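Journal » Workplace » Bench Notes » February
13 February 2021
By Aigars Vanags

Went in for the half shift, 6 to 11. Four of us on the floor and the compressor off in the back bay, so I could hear the cell from the locker room. Satish had left the shift log open at the page he wanted me to read, with a paper clip on it.

Order 3809 is the one everyone has been watching. Emergency stop buttons, red mushroom head, going out to Lullcombe in white boxes. Until October this was a hand job at benches two and three. Pick the button out of the tray, look at the cap, look at the ring, put it in the box, next. Target was 400 a shift per bench, and Satish could do that and still have time to fix other people's label printers. Now the cell does the pick and the place, and what is left at bench two is everything the cell will not do.

Numbers from Friday, copied from the log: 1206 placed, 20 set aside. The 20 went into the reject tray for a person to sort, and I was the person. I did them first thing, while the light over bench two was still warming up. Eleven had nothing wrong with them that I could find. The cell had let go and tried again, and after the second try it is set to give up and put the part aside. Six had a mark on the ring. Three had a collar that was not screwed fully home, and I would have caught those by feel in the old way, before I even looked. I wrote that in the log. I don't know who reads the comments column now. Satish does.

Changed the grip height at 7:15. The person who set the cell up had the fingers closing low on the housing, on the grooved part, and I think that is where the false rejects come from. A groove gives the finger two places to settle, and they are not the same height. I moved it up by a hair, ran it slow with the guard closed, then ran it at normal speed. Left it there. Three rejects between then and ten o'clock, all real ones. That is too few parts to say anything, and I wrote that down too.

What I notice most is how the day is cut up. At the bench the work was one long stretch, and you could think about something else inside it. With the cell I wait, then I am needed quickly, then I wait again. The waits are between four and twelve minutes. Too short to start anything, too long to stand still. Dranau, who sold us the cell, put "operator freed for other duties" in their offer, and the other duties have been filled in as we go along: labels, trays, sweeping, the Siddiqui returns. The returns are decent work. You open a box and have to find out what the customer did. I did two between alarms this morning and lost my place in the second one both times the light came on.

Hands are better. I should put that down, having complained enough before. By the end of a bench shift my right thumb used to click, and it has been quiet since the week before Christmas. Satish says the same about his shoulder. Against that, my eyes are worse at the end of the day, from the screen. The gripper camera picture sits in the top left corner and I watch it more than I need to. The training said to look at the status line and leave the picture alone. I look at the picture. It shows me a bad grip about a second before the status line does, and a second is enough to have my hand on the hold key.

Talked with Satish at the break about the rota. He had the new one from the office. From March it is one person on the cell for each shift and one floating between the benches, where it used to be two and two. No one is losing a place this time. The two people from bench three are going over to Bellby, to cable assembly, same grade. One of them asked to go. The other did not, and has the longer bus ride. Satish has put in writing that he wants the floating person to be a different one each week, so that we all keep our hands in. If the cell is down for a day, somebody has to be able to do 400 the old way. I timed myself on ten parts after the break and I am slower than I was. The looking is still fast. It is the placing that has gone, the turn of the wrist at the end.

Satish's view is that we should have asked for the cell to do the placing and kept the inspection at the bench, with the parts coming to us on a belt. Mine is that we would then be working at the speed of the belt, and I have done that job, at the cannery, and would not go back to it. We have had this talk before - he has the better drawings and I have the worse memories. Neither of us was asked at the time. He has sent his drawing to the office anyway, with the dimensions on it.

Stopped the cell at 10:40 and did the wipe-down. Checked the four screws on the linkages with the small driver, all tight. Wrote up the grip height, old value and new value, with my initials. Told Satish in person as well, because the last change that went only into the log was undone on the next shift by someone who took it for a fault.

For Monday: ask for a stool at the cell, the one there is too low to see over the guard. Ask whether the reject limit can go to three tries. Finish the second Siddiqui return, which is on the shelf with my name on it. Bring the other glasses.

One saved from the gripper camera after the height change, button up between the fingers and the white box open behind it:
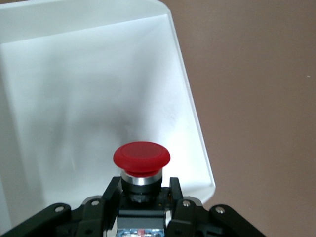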